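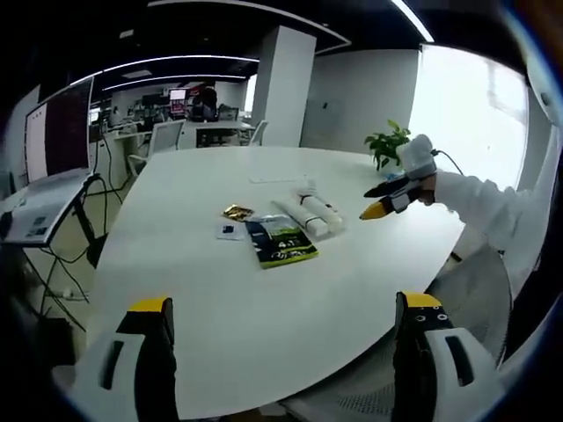 Snacks on the big white table at work.

Pinine Desk Snack Box, Three Months In

By Ximena Echeverría
September

I should say up front that I'm a grazer. I don't do lunch so much as I do a little something at ten, a little something at noon, and then a frankly embarrassing amount of something around 3:30 when the afternoon goes flat. So when my sister-in-law sent me a code for the Pinine snack box (the "Desk" size, they also do a "Household" one that looks enormous) I signed up before I'd even read what was in it.

The deal is pretty simple. You pay $30 a month and they send you 12 full-size things and a handful of little ones. You fill out a quiz at the start about what you like and what you can't eat, and after that you can swap up to three items if you get in before the box ships. The swap page is fine on a laptop and terrible on a phone. I lost my choices twice on the train and ended up with a bag of beet chips I'd specifically tried to get rid of. (I ate them. They taste like a garden. My coworker Lameo fans, hold on, I'm getting to Lameo.)

So, Lameo! That's the brand that makes the seaweed crackers, and they've been in every one of my boxes so far, and I would be very sad if they stopped. They're thin and salty with a bit of a sesame thing going on, and the bag is big enough to share if you're that kind of person. Everyone in my corner of the office has now had some, and two of them have gone and ordered a case together. The rosemary ones are not as good. They leave that piney taste in your mouth for an hour and nothing gets rid of it, not even coffee.

The chocolate is where I start to grumble. Month one had a Kruger dark bar with hazelnuts in it that I'm still thinking about. Month two had a Kruger milk bar, okay, nice enough. Month three had chocolate "thins" that had melted and set again into one big chalky slab. It was a hot week and I get it, but other companies put an ice pack in, or just hold the chocolate until the weather's better. I wrote to customer service on Monday and had a credit by dinner, so full marks there, but I wanted the chocolate.

The sweet stuff in general is a bit much, if I'm honest. By my second box I had five different granola-bar-type things and they were all the same granola bar. Dates, oats, some kind of seed. The Grendilitz ones are the pick of the bunch because they're chewy and they don't fall apart all over your keyboard, and they come in at 200 calories if you keep track of that. The others I put out on the meeting table, and I notice they go last.

Is it a good value? Kind of. I went to my regular grocery store with a list and bought 9 of the things from my second box, or the nearest match, and came out with a receipt for nearly the same as the whole box. The big bags you can find cheaper. The odd little brands I couldn't find at all, and that's really what you're paying for, plus the fun of opening something at your desk when you should be doing your expenses.

A few smaller gripes. The tape on the box needs scissors. The menu card is printed in pale gray on cream and I have to hold it up to the window. And skipping a month is buried three screens deep under "Preferences," which feels sneaky. Once you find it, it works right away.

I'm keeping it through the winter and I'll skip again when it gets hot. If you mostly like salty things, take the quiz very seriously and say no to everything with a date in it. If you have a sweet tooth you'll probably be happier than me.

4 out of 5, and it would be higher with a cold pack.

38 shares | 12 comments

Recent posts
The lunch bag that finally fits in my tote
I tried four cold brew makers and kept the cheap one
Seaweed crackers, ranked
Is a desk fridge worth it?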